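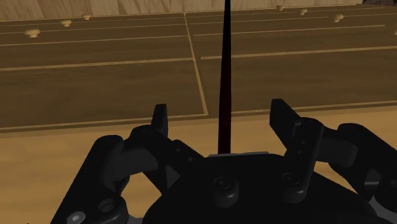 Fig. 1. Black two-finger gripper, computer render.

Pliveck Hyphenation Set

Word-break points for American English, with a small loader and a checking script. Version 2, released Jun 26, 2018.

Contents

The set holds 2,856 words taken from printed manuals, trade catalogs and parts lists in the Brokalby archive. Each word is stored once, in lower case, with its permitted break points. Proper names are left out. So are words under five letters, which most page layout programs refuse to break anyway.

Files

words.tsv: the main list
exceptions.tsv: words whose breaks depend on part of speech
load.py: reads both files and returns a dictionary
check.py: reports duplicates, stray characters and illegal breaks
CHANGES.txt: notes for each version

Format

Both lists are tab-separated, UTF-8, with Unix line endings and no header row. Fields in words.tsv, in order:

word: the plain spelling
breaks: the same spelling with a period at every permitted break
left: fewest letters allowed before the first break
right: fewest letters allowed after the last break
source: short code for the source volume

A typical line has "fastener" in the first field and "fas.ten.er" in the second. With the right minimum set to 3, the last break is kept in the file but the loader drops it. Pass raw=True to get every break.

exceptions.tsv adds a sixth field, pos, with the value n or v. The usual case is "record", broken as "rec.ord" for the noun and "re.cord" for the verb. The loader returns a list for these entries and a string for all others. Code written for version 1 will fail on the list type.

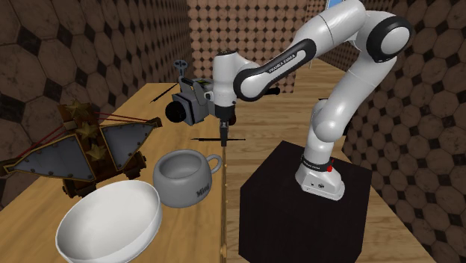
Fig. 2. Franka Emika arm on a black pedestal, computer render.

Annotation

Breaks were marked by 2 annotators working separately from the same style sheet. They agreed on 98 percent of the words. The rest were settled against the Naidoo house rules, which prefer breaks at prefixes and suffixes over breaks by sound. Compound words break at the join first; further breaks are listed only when both parts have six letters or more.

Known problems

Chemical names follow sound in some volumes and word parts in others. The source field can be used to separate them.

Words ending in "-able" and "-ible" were marked before the style sheet was final. Several still carry a break before the last two letters.

British spellings found in the sources were dropped and not converted. Do not use the list for British text.

check.py reads the whole file into memory and stops at the first encoding error. The line number it prints starts at zero.

Use

The list is meant for testing hyphenation patterns. It is too small to train them. Prurasus reads words.tsv directly if the left and right fields are removed first; other programs will need a converted copy.

License

Word lists: public domain. Scripts: MIT.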